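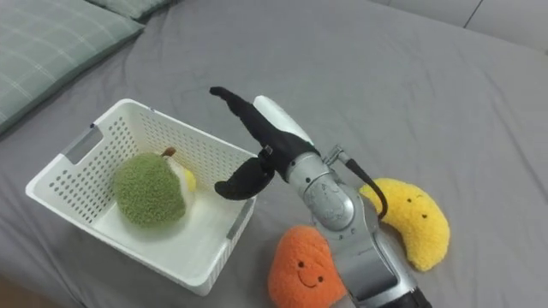
moynihan_mike_drop
Seconding the percale camp. Sateen is for people who enjoy waking up inside a baked potato.

creakyhinge
I started this thread to ask one question: does thread count mean anything? I have now received four opinions on mattress firmness and a recipe. The gray ones came from the Vinton outlet, no number on the package at all, and I sleep fine. They wrinkle if you look at them. I've decided that's a texture.

plaidandproud
Thread count matters up to a point. Past that they're twisting skinny threads together and counting each one.

lowbattery84
Disagree. My last set was 147 and felt like a tent. My grandmother could have sailed to Portugal on it.

plaidandproud
147 is below the point.

lowbattery84
You didn't say there was a lower point.

rinham_rita
Can we talk about fitted sheets that don't fit? I paid $108 at Feststead for a "deep pocket" set and by 3 a.m. one corner is up by my ear. Every night, same corner.

moynihan_mike_drop
Return them. Feststead takes back opened bedding, or the Rinham store does anyway.

rinham_rita
I threw out the receipt in a burst of confidence.

creakyhinge
Sheet straps. Seven bucks, look like suspenders, work like suspenders. Getting them on means lifting the mattress with your forehead, but you only do it on laundry day.

oldlinencloset
Or use a flat sheet and learn hospital corners. I've done it for years – takes two minutes and nothing pops off.

lowbattery84
Two minutes per corner, maybe.

oldlinencloset
Two minutes for the bed. Pull it tight before you tuck the side.

plaidandproud
Back to the original question, look for long-staple cotton and ignore the number.

creakyhinge
The package doesn't mention staples either. Going to try the corners tonight, will report.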